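Glossary lookup returns wrong class of being, or no entry, for names with under-dots

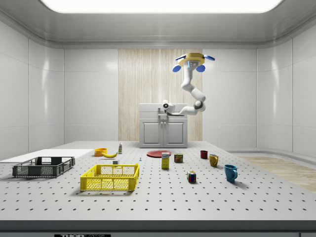 Product: Vindine (Puranic text reader and glossary)
Component: glossary lookup, search index
Opened by: Wilma Innes
Status: resolved, one follow-up open
Severity: normal

Summary

After the January rebuild of the search index, tapping a name in a translated verse sometimes opens the wrong glossary entry. In other cases it opens a blank panel with the heading "No entry". All failures seen so far involve names of non-human beings: Yaksas, Raksasas, Kinnaras, Kimpurusas, Siddhas, Vidyadharas and the rest of the groups that are usually listed together after the demigods. Names of human kings and sages resolve normally, with a few exceptions noted below.

Steps to reproduce

Open any chapter where the verse translation lists the classes of beings in one sentence.
Switch the display to scholarly spelling (diacritics on).
Tap yakṣa.
Expected: the entry for Yakṣa, attendants of Kuvera.
Observed: "No entry".
Switch the display to plain spelling and tap Yaksa in the same verse.
Observed: the entry opens, but the cross-reference to Rākṣasa at the foot of it is dead.

A second case, which may or may not be the same fault:
In the same chapter, tap kimpuruṣa.
Expected: the entry for Kimpuruṣa.
Observed: the entry for Puruṣa, a long article on the cosmic person that has nothing to do with the verse.

Both cases happen in the browser and in the offline package. Clearing the cache makes no difference. Signing out makes no difference.

Environment

Vindine reader, current release. Index built with Covau on the Forsyth server. Stemming is done by Fistness with the Sanskrit names profile. The glossary source holds 480 headwords. Reader locale set to US English.

Log

9:10 a.m.
Reproduced the first case on a clean profile. The failure depends on which text the verse came from. Chapters entered by hand are fine. Chapters that came in through the bulk import fail. The two look identical on the screen.

9:40 a.m.
Dumped the code points for yakṣa from one chapter of each kind. The hand-entered chapter uses the single character U+1E63 for s with dot below. The imported chapter uses a plain s, U+0073, followed by the combining dot below, U+0323. The glossary headwords all use the single character. The lookup compares the two strings directly and does not normalize them first, so they don't match.

That covers the missing entries. It does not cover the jump from Kimpuruṣa to Puruṣa.

10:05 a.m.
Checked whether the older index handled this. It did. The old build script ran a normalization pass (NFC) over both the verses and the headwords before writing anything. When the build moved to Covau, that step was left as an option in the config file, and the option defaults to off. The line is present in our config but commented out. No note explains it. I have left the old line in place and added a new one under it so the history stays readable.

10:30 a.m.
Turned normalization on and rebuilt the index for the test copy only. Build took 26 minutes.

11:00 a.m.
Retested. Yakṣa, Rākṣasa, Gandharva, Apsaras, Cāraṇa, Siddha, Bhūta, Piśāca and Vidyādhara all open the right entry in both display modes. The cross-reference at the foot of Yakṣa now works.

Kimpuruṣa still opens Puruṣa. Kinnara opens correctly. Kiṁpuruṣa, spelled with the dotted m, gives "No entry".

11:20 a.m.
The dotted m is a separate matter and needs a decision. There are two conventions for the anusvara in romanized Sanskrit: m with a dot above (ṁ, U+1E41) and m with a dot below (ṃ, U+1E43). Our house style is the dot above. Many printed books and dictionaries use the dot below. These are different characters and Unicode normalization will not merge them, nor should it. On top of that, before a p the nasal is often written as a plain m, so one name can legitimately appear three ways: kiṁpuruṣa, kiṃpuruṣa, kimpuruṣa. The glossary has it only in the third form.

The same applies to Kinnara, which also occurs as kiṁnara. Readers who copy a name out of another book and paste it into the search box are going to meet this more than readers who tap.

11:45 a.m.
Looked at what Fistness does with kimpuruṣa. The names profile has a prefix list. The intent is reasonable: it lets a search for a name with an honorific or a common prefix in front of it find the bare name. The list contains ku-, su-, mahā-, and also kim-. With kim- stripped, the remainder is puruṣa, which is a headword, so the lookup stops there and reports a match.

Grammatically the split is right. The name is a compound of kim and puruṣa, often explained as "what sort of man?". As a lookup it is wrong, since the compound is the name of a class of beings with its own article. The full headword should win if it exists.

The lookup order in the current release is:
stem, then exact match on the stem, then exact match on the original.
It should be:
exact match on the original, then stem, then exact match on the stem.

12:15 p.m.
Searched the glossary for other headwords that lose their first syllable to the prefix list. Found 15. Most are harmless because the stripped remainder isn't a headword, so the lookup falls through to the original and gets there in the end. The ones that land on the wrong article are these:

Kimpuruṣa goes to Puruṣa.
Mahādeva goes to Deva. A reader asking about Śiva gets the general article on demigods.
Mahāpuruṣa goes to Puruṣa.
Sudarśana goes to Darśana. The reader expects the disc and gets the article on viewing the deity.

Sudarśana is the worst of them, since it also takes the Vidyādhara of that name with it. His entry is listed under the same spelling with a second sense number, and the sense number is dropped when the stem is used. This also explains the exceptions among personal names mentioned in the summary.

1:30 p.m.
Changed the lookup order on the test copy. This is a setting in the reader and does not need an index rebuild. Retested the four above. All correct. Mahādeva opens its own article. Sudarśana opens a chooser with both senses, as it did before January.

Checked that stemming still works where it is wanted. Plurals in the English translation (Gandharvas, Yakṣas, Siddhas) resolve to the singular headword. Apsaras is a special case: the final s belongs to the Sanskrit stem, but the English translations use both "Apsaras" and "Apsarās" as plurals, and some have "Apsarases". The first opens directly. The second opened only after I added it as an alternate spelling. The third goes through the English plural rule and is fine.

2:00 p.m.
Added alternate spellings to the glossary source for the nasal variants. Each headword that has ṁ, or a plain nasal standing in for it, now lists the other forms as aliases. Aliases are not displayed. I did not fold ṁ and ṃ together in the index itself because the quotation search uses the same index, and people checking a quotation against a given edition need to see what that edition prints.

2:20 p.m.
Also checked the vocalic r and l, as they come from the same import. ṛ is U+1E5B in one form and r plus U+0323 in the other, and is now normalized like the rest. A few imported chapters have r with a ring below (U+0325), which is another convention for the same sound. This affects ṛṣi, Kṛṣṇa, Vṛtra and any other name with that vowel. Normalization leaves the ring alone. Converted these to the dot in the import filter and reran the filter on the affected chapters. Source files are untouched.

3:10 p.m.
Full rebuild on the test copy with all changes in. Ran the tap test over every headword in both display modes. No blank panels. Two dead cross-references remain, both in the article on Kuvera, which points to "Guhyaka" and "Rajatādri". Neither exists as a headword. These are gaps in the glossary and not index faults. Passed to the glossary list.

3:40 p.m.
Pushed config, import filter and glossary aliases to the live copy on Forsyth. Readers using the offline package will get the fix with their next package update. It can take up to 9 hours for the update to be offered. Until then, plain spelling mode is a partial workaround: it finds the Yaksa and Raksasa entries but still sends Kimpurusa to Purusa.

Resolution

Cause 1: Unicode normalization turned off in the Covau config, so composed and decomposed letters did not match. Turned on.
Cause 2: lookup tried the Fistness stem before the full word, so compounds beginning with kim-, mahā- or su- could open the article for their second member. Order reversed.
Cause 3: anusvara variants not listed in the glossary. Aliases added.
Cause 4: ring-below r in imported chapters. Converted in the import filter.

Follow-up (open)

Search box and tap lookup do not share code. The search box strips all diacritics before matching, and with that setting some pairs of names collapse into one - Kṛṣṇa and Kṛṣṇā (the latter a name of Draupadī) are the obvious pair. Results are listed together with no mark to tell them apart. Suggest showing the scholarly spelling beside each result even when the reader is in plain mode. Needs a look at the result template before anyone commits to it.

Assigned to: Wilma Innes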